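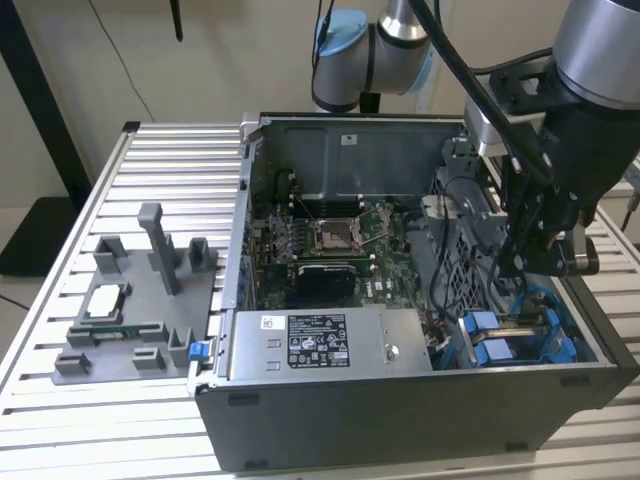 The Namon Anniversary Medal is a commemorative medal issued by the Namon Foundation to mark major anniversaries in the history of the port town of Penry. It is struck in bronze and silver versions and is presented to public institutions, visiting heads of mission and individuals who have served the anniversary program. Unlike a commemorative coin, it has no face value and is not legal tender. The obverse carries the name of the anniversary, while the maker's name is confined to a small line on the reverse. Marking of this kind is common to manufactured goods of every sort, from silverware to the inside of a desktop computer, where the word "DELL" may be found printed in white on the green motherboard beside a black finned heatsink. On the medal, the maker's line reads "Woveck" and is raised from the surface by the die.

History

The medal was proposed by Despina Kourkoulas, then president of the Namon Foundation, during preparations for the anniversary of the Penry harbor charter. Earlier celebrations in the town had been marked by printed diplomas, few of which have survived in public collections. Kourkoulas argued that a metal object would last longer and could be sent abroad without difficulty. The board of the foundation approved the proposal in April and met the full cost of the first issue from its own funds.

The first medals were presented at a ceremony in the Penry town hall. Recipients included the municipal library, the maritime museum and the schools that had taken part in the anniversary pageant. A second group was sent by diplomatic mail to embassies and cultural institutes, each accompanied by a letter signed by the president. The foundation has since issued the medal on 3 further occasions, with a new reverse design each time.

Design

The obverse was modeled by the sculptor Manolis Tsoukalas and has remained unchanged. It shows the harbor mole at Penry with a single sailing vessel passing behind it. The inscription follows the rim and gives the name of the foundation and the anniversary being observed. Tsoukalas first prepared a version with the town's coat of arms, but this was set aside after the municipality pointed out that the arms were reserved for official seals.

Reverse designs are chosen through a closed competition to which four artists are invited. The second reverse, by Loukia Ververidis, shows an olive branch laid across an open book and is generally considered the most successful of the series. The third, by Waraporn Sriwong, departed from the earlier style and used a pattern of overlapping waves with no figures or lettering apart from the maker's line. It was criticized in the local press when it was unveiled – several letters to the editor complained that it could not be identified as a Penry medal – but it has been requested for exhibition more often than any other.

Production

All issues have been struck by Woveck, a private mint that also produces military and academic decorations. The medal measures 50 millimeters across. The bronze version is given a brown patina by hand, and the silver version is left with a matte field and polished relief. Each silver medal is numbered on the edge. Presentation cases are supplied by Flerko and are lined in dark blue cloth, with a printed card giving the names of the artists.

The dies are canceled at the close of each issue and deposited with the maritime museum. They are not normally on view but may be examined by researchers on written request.

Distribution

The medal is not offered for sale. Under the rules adopted by the foundation, silver medals are reserved for institutions and for guests of the anniversary program, and bronze medals may be given to individuals on the nomination of a board member. The most recent issue included 23 silver medals. Medals that become available through estates are sometimes sold at auction, where the silver version with the Ververidis reverse is the most sought after.

Catalog

The standard reference is the catalog compiled by Kalliopi Karagiannis, which describes every issue, reproduces the rejected competition entries and lists all institutional recipients. It also records a small number of trial strikes in white metal. These were made for inspection by the board and have no edge numbers. Most are held by the foundation, and one is in the collection of the municipal library.

See also

Commemorative coin
Medal
Penry harbor charter
Art medal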